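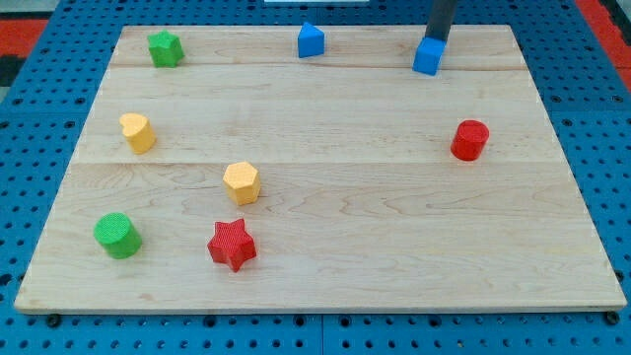

How to Keep Score at an Amateur Rugby Match

Last updated September 7, 2022

Sooner or later someone at your club will hand you a clipboard and walk away quickly. Congratulations, you are the scorer. The job pays nothing, the pen doesn't work, and at least one parent will tell you the total is wrong while holding a hot dog. It can be learned in one afternoon, though, and you get to stand under the only roof at the ground.

These notes cover the fifteen-a-side game. Sevens uses the same points and gives you far less time to write them down.

What you need

Two pens and a pencil. The pencil is for rain, when ink gives up. A watch with a stopwatch on it, or a phone you are willing to get muddy. A team sheet from each side, collected before the warmup, while the managers can still be found. I use a plain pad ruled into columns. The Garon club prints its own cards, which are lovely and have no room for replacements, so everybody ends up writing on the back.

The points

A try is worth 5. The conversion kick after it is worth 2. A penalty goal is 3 and a drop goal is 3. A penalty try is worth 7 and there is no conversion attempt, so don't leave a gap for one. I left a gap for one in my first season and spent ten minutes waiting for a kick while the teams played on.

Setting up the sheet

Draw a line down the middle. Home team on the left, visitors on the right. On each side you want four columns: minute, player number, what happened, running total. Leave a wide margin at the bottom for cards and replacements, and another line for halftime.

Write the running total every single time. It feels fussy at 5–0. At 38–31 with a quarter of an hour to go, you will be glad you didn't save up all the adding for the end. Jaqueline Mendoza kept the book at Flultov for years and wrote the totals in a circle, so that when the referee jogged over she could just point.

During the match

Start your watch when the referee blows for kickoff. If the referee signals time off, stop yours too, and restart on the signal. Your clock is not official. Please don't shout it at anyone.

When a try is given, put down the minute and the total first, then worry about who scored it. The total is what people fight over. The scorer is often at the bottom of a heap of eleven people who all believe it was them. If you can't see the number, write a question mark and ask the team manager at the next stoppage. Managers sometimes award a try to whoever is giving them a ride home, so ask a second person if you can.

Watch the referee's arm and ignore the crowd. A straight arm pointing up, with the whistle, means the try is good. A roar from the sideline means that the sideline would like it to be.

For conversions and penalties, look at the assistant referees behind the posts. Flags up, it's over. At our level the assistants are usually a replacement prop from each team, so look at the referee as well.

Cards

A yellow card is ten minutes off. Write the player's number, the time shown on your watch, and the time the player can come back. Do the addition right then. The carded player will soon be standing next to you asking how long is left, and will ask again before you have finished answering. Remember that halftime doesn't count toward the ten minutes.

A red card is red. Number, minute, and a few words on the reason if the referee gives you one.

Replacements

Write who goes off, who comes on, and when. This is the part that falls apart. I have a sheet from a Vigfúsdóttir game in March on which the number 12 is replaced by himself – twice. Oluf Vídalín coached that day and still says it's accurate.

If you get behind, stick to the numbers and fill in names later. If a player has borrowed a shirt and there are now two number 4s on the field, give one of them a little star and tell the referee.

At the final whistle

Add each side up from scratch, ignoring your running total. Tries times five, conversions times two, and so on down. If the answer matches the running total, sign it. If it doesn't, go back through line by line before you talk to anybody. My own mistakes are nearly always a conversion that missed and got counted anyway, out of optimism.

Then take the sheet to the referee, agree on the score, and get a signature. Do it on the field. Once the referee is in the shower, you have left it too late.

Photograph the signed sheet before you hand it in. The Corent league secretary, Muireann Noonan, wants results by eight in the evening, with both team sheets attached and the scorer's name printed where she can read it. Printed means capital letters. She has sent mine back.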